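The Last Landline on the Street
by Pallavi Awasthi

My aunt Vandana has had the same phone number for 56 years, and she will tell you so within five minutes of meeting you. Her phone lives on a shelf in the hall next to the bread, for reasons lost to history, and when it rings the whole house goes quiet. I grew up thinking every family did this.

So when I moved into my place on Woltora Street last August and found a working jack behind the radiator, I called her before I called the gas company. "Get a real one," she said. "With a cord." And then she hung up, because she had rice on.

I went looking for a real one! I had no idea what I was getting into. There are people who restore desk phones for a living, and the nicest of them is Girish Khurana, who runs a repair counter called Grornlow out of the back of a shoe shop. He had 404 handsets in stock the morning I visited (he checked a ledger, an actual paper ledger) and he let me pick up as many as I wanted. They're so heavy. I'd forgotten that a phone could have weight, that you could put one down hard and have the other person know about it.

What I wanted to talk to him about, though, was cords. Coiled cords are where the trouble is. They tangle, they kink, they twist back on themselves until you're talking with your chin on the desk. 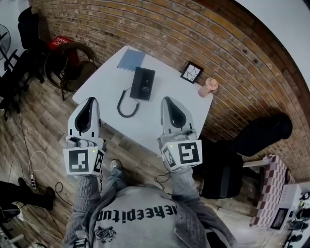
How do you get the twists out of a coiled phone cord?

Unplug it from the handset, hold it up by the other end and let it hang until it stops spinning. If one section has flipped and is coiling the wrong way, wind it back around a pencil from the nearest good loop.

Girish does this with his eyes shut, more or less, while telling you about his knees. I did my first one at the kitchen table and it took me most of an evening — I kept starting from the wrong end. The trick with the pencil works, but you have to be patient and leave it wound overnight.

Then there's the question of where the thing goes. Geeta Nishad, my neighbor downstairs, keeps hers on her desk among the notebooks and framed pictures and her tea, and she says the cord has gone in the tea twice. I tried the desk for a week. Now mine's on a low stool by the window, with a cushion next to it, and I sit on the floor to talk like I'm fifteen again.

Aunt Vandana calls most evenings around seven. She still won't tell me why the bread is in the hall.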